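Cold stratifying perennial seed, fridge or outdoors?
Ladby Growers Board > Seeds and Propagation

mossbank
Trying perennials from seed properly this winter. I have milkweed, blazing star, wild bergamot and a packet of blue false indigo. Last year I sowed most of the same things straight into trays in April and got next to nothing.

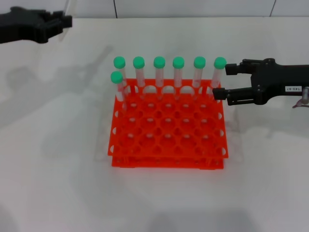
The packets all say 30 to 60 days of cold and moist. My fridge is a normal kitchen one and my wife has agreed to give up part of the bottom shelf. The other choice is to put sown pots outside against the north wall of the garage and leave them until spring. We get real winters here, frozen ground from December on. Which way do people go, and when do you start?

pennyroyal_k
Outside. I sow in late November, cover the pots with hardware cloth against squirrels and forget them. Snow waters them. I haven't used the fridge in years and my germination is better than it was when I did.

Wild bergamot doesn't need cold in my experience. You can sow that in spring in warm soil and it comes up in a week or so.

tallgrass_ed
Fridge for small or expensive lots, outside for everything else. In an outdoor pot you lose some to mice, some to rot, and some get washed into a corner in a heavy rain. If you only have 20 seeds of something you want to know where each one is.

My method is damp sand in a zip bag, just damp enough to clump when you squeeze it. Label the bag with the species and the date it went in. Check it every couple of weeks. Milkweed will sometimes start sprouting in the bag and you have to be ready to plant it.

mossbank
What about paper towels instead of sand? I have seen both recommended.

tallgrass_ed
Towels work for big seed. For blazing star I'd use sand. Roots grow into the towel and you tear them getting them off.

pennyroyal_k
Towels also go moldy. Every batch I did in towels had gray fuzz on it by the second month.

corncrib
They go moldy if they are too wet. Wring them out until nothing drips. I use coffee filters and have had very little mold.

I disagree on outside being better, by the way. We had a thaw in February two years ago, everything sprouted, then it dropped to single digits and I lost two full trays. The fridge doesn't do that.

pennyroyal_k
Native seed from your own area usually handles a thaw fine. Where did yours come from?

corncrib
Clurnska, the prairie mix. So not local, that's fair. But most people are buying seed by mail and have no idea where it was grown.

tallgrass_ed
Clurnska will tell you the county if you write to them. It isn't on the packet.

hollowstem
Nobody has mentioned the false indigo. The seed coat is hard and cold alone won't do much. Rub it between two sheets of medium sandpaper until the shine is gone, then soak overnight. The ones that swell are ready. The ones that don't, sand again. After that I give them ten days in the fridge and sow.

mossbank
Thanks, I didn't know that. The packet just says "stratify." Would hot water do the same job?

hollowstem
Some people pour hot water over them and let it cool. I got uneven results — some swelled, some cooked. Sandpaper is slower but I trust it more.

corncrib
Agree on sandpaper.

One more thing for the fridge people. Keep the bags away from apples and pears. The fruit gives off ethylene and I wouldn't want my seed sitting in it for two months.

pennyroyal_k
I doubt that matters in a sealed bag.

corncrib
Maybe not. It costs nothing to move the apples.

mossbank
OK, plan so far. Milkweed and blazing star split in half, one half in sand in the fridge starting in February and the other half in pots by the garage in late November. False indigo sanded and done in spring. Bergamot sown warm. I'll use the Holroyd seed starting mix for the pots unless someone has a reason not to.

tallgrass_ed
Holroyd is fine but it dries out fast on top. Put a thin layer of coarse grit over it, it also keeps the moss down. And write the labels in pencil. Marker fades by April.

pennyroyal_k
Pencil, yes. Splitting the seed is a good idea, please post the results from both halves in May.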